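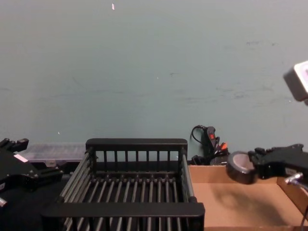 Brustdale: Campaign Box

Laletti Games
Fantasy roleplaying, boxed setting
Format: box with four softcover books, map, cards
Item code: LG-BRU-01
Updated 28 December 2024

Overview

Brustdale is a hex-crawl setting for fantasy roleplaying games. The box covers one large valley, the hills on both sides of it, and the river port of Kundard at the southern end. It is meant for a group that wants to stay in one region for a long campaign, starting at first level and going up to the middle levels.

The valley was farmed and taxed by the Seneviratne, a family of river lords, until the dam at Highweir failed and the lower farms went under. The family moved up into the hill forts. The tenants moved into Kundard or onto the barges. Play starts two generations later, when the water has gone down far enough that people have begun walking out to look for their grandparents' fields. Some of those fields have new owners.

There is no main plot. The referee gets a map, a calendar, a list of who wants what, and a large amount of keyed material. Players choose where to go.

What's in the box

Referee's Book. 400 pages, softcover, black and white. Most of it is the hex key. The rest covers weather, the river, travel by barge, the factions, and the monsters that are new to the setting.

Kundard. The town book. Streets, wharves, the salt market, the toll house, and the part of town the locals call the Stairs. Includes rules for renting a warehouse, getting a cargo past the toll, and being put on trial.

The Hill Forts. Five sites held by branches of the Seneviratne. Each has a floor plan, a garrison list, a short family tree, and notes on what the people living there will trade for and what they won't discuss.

Player's Guide. A thin book that can be handed around the table. Backgrounds, starting gear, common prayers, prices, and what an ordinary person in the valley would know. No secrets in it.

Referee's map. Folded, printed on one side, all hexes numbered.

Players' map. The same valley as drawn by the Kundard toll office, which is wrong in several places. The Referee's Book lists the errors.

River cards. A deck used for travel on the water. One card is turned for each day on the river.

Dice are not included.

The map and key

The valley map has 1,509 hexes. Every one has an entry. Many are a line or two: a ford, a burned mill, a family of herons that will attack a small boat. Others run to several pages and include a full site with rooms. Entries are in number order and each gives the terrain first, then what is there in daylight, then what changes at night or in high water.

Hexes are two miles across. A party on foot with packs crosses a set number per day depending on ground, and the table for this is printed inside the back cover of the Referee's Book and again on the map margin.

High water and low water

The river has three levels: low, middle, and high. The level is checked once a month on a table tied to the season. When it changes, part of the map changes with it. Fords close, cellars flood, and some ruins can be reached only by boat. Others can be reached only when the mud is dry enough to hold a person's weight.

June is the suggested starting month. The water is usually low then, and the first cluster of sites near Kundard is open.

Groups who don't want to track this can leave the river at middle. The key is written so that the middle-level text works by itself.

Characters

Any standard fantasy character will fit. The Player's Guide adds backgrounds that tie a character to the valley:

Barge-born. Grew up on the water. Knows the river cards well enough to look at the next one, once per trip.

Tenant's heir. Holds a deed to a farm that was underwater. The referee rolls for where the farm is and who is living on it.

Toll clerk. Can read the old Seneviratne hand and knows which seals are forged.

Bell warden. Kept one of the flood bells. Starts with a hand bell and a rope, and a duty to ring when the level rises.

Cadet of the house. A minor Seneviratne relation with a name, a ring, and no income. Fort garrisons will open the gate but will also send word to the head of the family.

Eel priest. Serves the shrine under the salt market. Gets a short spell list of its own, printed in full.

Debt and money

The valley is short on coin. Most trade is done in salt, rope, and written debt. Starting characters share a loan of 800 silver from a Kundard lender, who is rolled on a table, and the interest is due every month. The loan can be paid off, sold, argued over in court, or ignored. Consequences for each are in the Kundard book.

A group that finds this tedious may start with ordinary starting money from its own rules. Nothing in the key depends on the loan, though two of the rival parties will have less reason to follow the characters around.

Factions

The factions are small and all of them are short of something. The hill forts need grain. The toll office needs a new lock gate and has been collecting for it for years. The bargefolk want the right to tie up at Kundard overnight without a fee. The Drowned Parish, who live in the church towers that stayed above the waterline, want the dam left as it is, and will pay to see the survey party turned back.

Each faction has a clock with six steps. Once a month the referee moves one of them forward. The last step is always something the players will notice.

Rules and compatibility

Brustdale is written for older-style fantasy rules with armor class, hit dice, and five saving throws. Armor class is given in both descending and ascending form. Monster entries are one line each except where an ability needs explaining.

Conversion to newer editions is possible but will take some work, mainly with treasure and encounter size. Encounters are not balanced to the party. The Referee's Book says so on its first page, and players should be told before they make characters.

Magic items are few. The list of known items in the valley has 25 entries, and each one has a current location, a former owner, and at least one person looking for it.

Time and preparation

The referee should read the first chapter of the Referee's Book, the Kundard overview, and the entries for the starting area. That is enough for the first several sessions. The hill forts can wait until the players head that way.

Sessions in Kundard tend to need more preparation than sessions in the valley, because players talk to everyone. A sheet of names and trades is provided at the back of the town book for this purpose.

Content notes

Drowning, debt bondage, family violence (historical, referred to in letters), insects, and eels. The site called the Weir Infirmary contains material on plague and can be removed without affecting anything else. Its hex has a replacement entry in the appendix.

Second printing

Changes in the current printing:

The north arrow on the players' map now points north. The wrong roads are still wrong on purpose.
Hex entries for the Sallow Reach were renumbered to match the map.
The garrison at Fourth Fort was listed twice. The larger number is correct.
River card "Snag" now states that damage is to the hull.
Index added to the Kundard book.
The price of rope in the Player's Guide is per coil.

Owners of the first printing can download a correction sheet from their order page. The river card is included on it as a cut-out.

Digital edition

The PDF set is $25 and includes all four books, both maps, and the cards laid out for home printing. Map files come with and without hex numbers. The PDFs are bookmarked by hex, and entry numbers in the text are linked.

Buyers of the box from our own store receive the PDF set at no charge. If you bought the box at a game shop, send us a photo of your receipt and we will add the files to your account.

Shipping and storage

The box ships flat inside a second carton. The lid is a tight fit when new. The maps are folded, and we don't sell rolled copies at present.

Corner damage in shipping is covered if reported within two weeks of delivery. Missing cards will be replaced at any time. Please give the card name, as the deck is not numbered.

Also for this setting

Brustdale: Barge Record Sheets. Pad, tear-off.
Brustdale: Under the Salt Market. Adventure for levels three to five. Requires the Kundard book.
Brustdale: Referee Screen. Four panels, with the travel, weather, and river tables. Out of stock.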